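3.2 What people do with clothes they've half worn

I'll admit this part of the study began with my own bad habits. I've got a jumper that is never quite dirty enough for the wash and never quite clean enough for the drawer, and I wanted to know where everyone else puts theirs. So we asked 67 households in Madlow to keep a diary through September, and they logged 2,077 garments between them. Of those, 436 were put down somewhere that wasn't a wardrobe, a drawer or a hamper – we've called these "resting" clothes, borrowing the term from Arnardóttir. 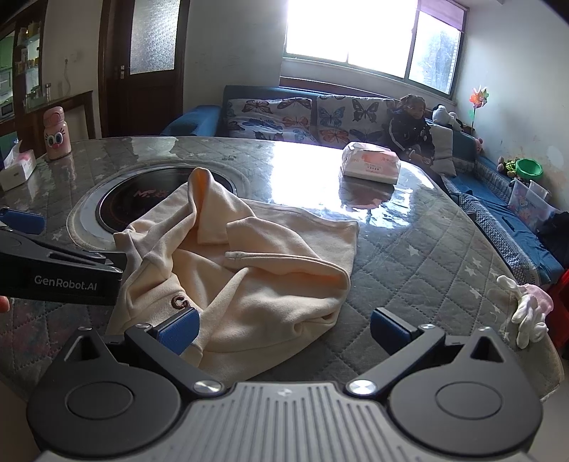 Chairs won easily, as Holst told me they would. Tables came second with 106 entries, which I hadn't expected at all, and most of those were logged after 5 pm, when people got home and peeled off a layer on the way to the kettle. Hooded tops and cardigans made up the bulk of it (see Figure 4).

Figure 4. A hooded top resting on a dining table.

What I can't tell you is how long each item stayed put. The diary form only had room for one time per garment – my fault – and the follow-up calls were patchy. Poul Holst reckons two nights is normal. I'd have guessed longer, going by my own house, and we come back to the question in Section 4.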